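6 min read

Search articles Search Type and press enter

Counting the Demonstrations That Do Not Help

Lewis Guthrie runs the manipulation data effort at Derora, a research group in Budimville that trains robot policies from human demonstrations. The people giving the demonstrations do not teleoperate a robot. They carry a pair of hand-held grippers, one per hand, and do the task themselves. The position of each gripper is recovered afterward and the resulting trajectories are used to train a policy that later runs on a two-arm machine.

The group's latest internal result concerns a narrow question: which demonstrations can be removed from a training set without making the policy worse. The set is called Nustach. It holds 2,000 demonstrations of short packing and unpacking tasks, in which a small packaged item has to be picked up and placed in an open box, or taken out of one. Guthrie spoke about it in September, shortly after the last round of evaluations.

The work started with a disagreement over a plateau. Policies trained on the full set were no better than policies trained on an early portion of it, and the group had two explanations. One was that the model was too small. The other was that the later data was bad.

"We tested the model size first, since it needed no new recording," Guthrie said. "It made very little difference. So we went back to the data and started reading it, demonstration by demonstration, which we should have done at the start."

What the group found was mostly hesitation. An operator would bring the jaws close to a package, stop, adjust the wrist, back away and approach again. The final grasp was sound and the task was completed, so the demonstration had passed the original check, which looked only at the end state. A policy trained on it learned the stopping as well as the grasp.

Guthrie is careful about the word. "A pause is not always hesitation. If you have two hands working, one of them has to wait for the other some of the time. We want to keep that. The signal we were after was a reversal close to contact, where the gripper goes in, comes out, and goes in again with the jaws still open."

The filter that came out of this is called Seol. It is short and has no learned parts. It takes the recovered path of each gripper and the jaw opening over time, marks the segments that end in a grasp, and counts reversals inside a fixed distance of the grasp point. Demonstrations above a threshold are dropped whole. An earlier version tried to cut out the offending segment and join the two ends, but the join produced jumps in wrist angle, and the policy reproduced those too.

"Splicing looked attractive because you keep more data," he said. "We spent a good part of the summer on it. I would not do it again with this kind of recording. The camera is on the gripper, so when you cut the path you also cut the view, and the view after the cut does not follow from the view before it."

Seol removed 693 of the 2,000 demonstrations. The policy trained on what remained completed the packing task more often than the one trained on everything, and it moved with fewer stops. Guthrie declined to give a single success rate for either, on the grounds that the figure shifts with the starting layout of the objects and the group has not settled on which layouts to report.

The more useful comparison, in his view, was with random removal. The group dropped the same number of demonstrations at random and trained again, repeating this with different draws. Those policies performed much like the full set. That established that the gain did not come from training on a smaller set as such.

"Without that control the result means nothing. You can always tell yourself a story about why less is more. Here the amount was the same and only the selection was different."

A further test reduced the filtered set to 800 demonstrations, chosen to spread evenly over the starting positions of the item. It matched the full set on packing and fell behind on unpacking. Guthrie attributes the gap to the box. In unpacking, the walls of the box restrict the angle from which the jaws can approach, and some of the approaches that are needed were thin in the data to begin with. Even selection over item positions did nothing for this.

"Position was the wrong variable for that task. It should have been the tilt of the item against the wall of the box. A carton lying flat and a carton leaning on an edge are two different grasps, and we had binned them together."

Eleven operators contributed to Nustach. (The recording notes give the number as 11 throughout, although one of them recorded only during setup checks and was left out of the per-operator analysis.) Reversals were not spread evenly among them. Most of the dropped demonstrations came from sessions early in an operator's experience, and the rate fell as the operator got used to how far the jaws extend past the hand. One operator showed no decline at all. The group looked at the recordings and found a habit of regrasping for a better hold, done on purpose and done well.

That case has not been resolved. Seol drops those demonstrations, and Guthrie thinks some of them should stay. A regrasp after contact carries information on how to recover from a poor hold, and a policy that never sees one has little to go on when its first attempt slips. The present filter looks only at open-jaw reversals, but a light touch with the jaws barely closed can fall on either side of the line.

"It is a threshold on a noisy signal. I can move it and make that operator look better, and then I let back in a lot of plain fumbling from other people. We need a second measurement. Contact force would settle most of it, and we do not record contact force."

Path recovery is the other limit. When a gripper passes behind an object or the operator's other arm, the estimate of its position can drift and then snap back. A snap can look like a reversal. The group checks for this by comparing the speed of the change with what a human wrist can do, and anything faster is treated as a tracking fault and sent to a separate pile. Guthrie said that the check catches the large faults and that he has less confidence in it for small ones.

Asked whether operators are now told to avoid hesitating, he said they are not. An early trial of that instruction made them faster and less accurate, and it changed the paths in ways that were hard to describe. Operators are given practice time with the grippers instead, and the practice is not recorded into the set. The rooms are left as they are, with the furniture and bags that people working there would normally have. A policy trained against a bare background did poorly once moved, and the group has no interest in repeating that.

The next round will score item tilt as well as position. Guthrie also wants to run Seol during a session, so that an operator can repeat a task while the layout is still in place. The filter itself is fast enough. Path recovery currently runs overnight, and he does not expect that to change before the next set is recorded.

"There is a rougher estimate we can get within a minute or so," he said. "I do not know yet whether it is good enough to count reversals on. On large motions, yes. Near the grasp, which is where we need it, I have only looked at a handful, and they did not agree with the overnight result as well as I would like."
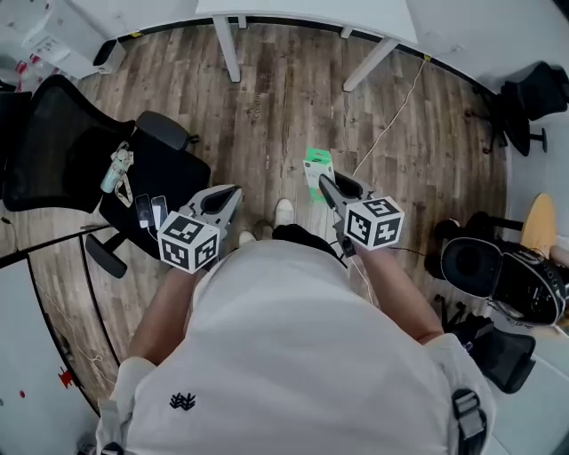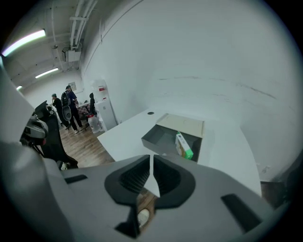 Hand-held grippers in use. First picture: both grippers, with their marker cubes, and a green and white package. Second picture: the view from a gripper, toward an open box with a small carton leaning inside it.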